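Three months beside the arm

I started at Rimby nine years ago, on the returns tables. The work is simple to explain: groceries come back from the shops, we look at each item, and we decide if it goes in the bowl for the food bank, in the repack line or in the waste. I did this by hand until September, when the company began to prepare the tables for a robot arm.

Before the arm comes to a table, everything is tried in a simulation, and two of us from the floor were asked to help with it. I was one of them, together with Ayman El Fassi. I had never used such a program. Now I spend my mornings at a screen and my afternoons at the real table, and my back is thankful for this.

The engineers wanted to begin with boxes of the same size. We told them that our mornings do not look like that. Cans fall over, fruit rolls, cartons lean. So we asked for a mess, and they made one for us.

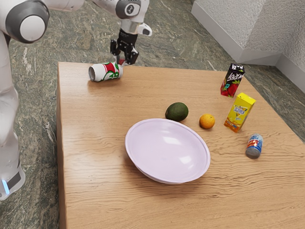
The simulated table, with a soda can on its side under the open gripper.

A can in this position is a small thing for a person. You pick it up without thinking and you continue to talk with your colleague. To write down how I do it took me a whole afternoon. Which side do I take first? When do I look for a dent? I discovered that I know many things which I never had to say in words, and it was strange to see them become a list of 309 lines.

What changes for us? The lifting becomes less, this is clear. The deciding stays with people for now, but it moves to a screen, and not everybody likes the screen. Some colleagues have worked at the tables for 12 years and are proud of their speed. They ask me if I am teaching the machine to take their place. I do not have a good answer. The company has promised that there will be no dismissals on our shift, and I believe it – but I also asked to have it on paper.

The fruit is still the part where I worry the most, as a bruise is something I feel with the thumb. 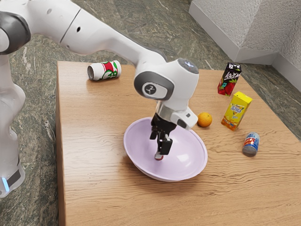 Þröstur Bundgaard wrote to me after my last post that the paper is worth little if it says nothing about the pay, and that at Cirside the hours at the screen were put in a lower group than the hours at the table. I had not thought of this. I have now put the question to our manager, and she will reply before the second table is changed. If you work somewhere with the same kind of change, please write to me which group your screen hours are in.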